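Butterfly count in Skatska meadow

Our count of butterflies in the Skatska meadow starts again this week, and we are still looking for walkers. Last summer the members noted 219 butterflies of 14 kinds. That is a good number for such a wet year.

One walk takes 30 minutes. Please go slowly, keep to the mown path and write down only what you are sure of. If the wind is strong, please wait for another day.

Sixten Dahlgren keeps the forms and will lend you a net if you ask him.
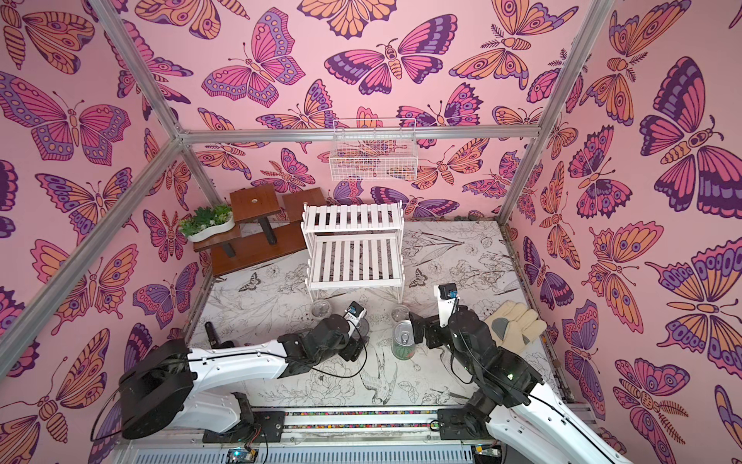
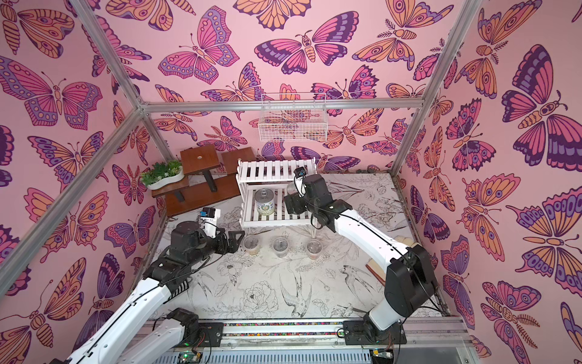 Moths are also welcome on the forms this year, on the second page. Please return all pages to Sixten before the end of September, also the ones where you saw nothing. The Linska side has still no walker for the mornings.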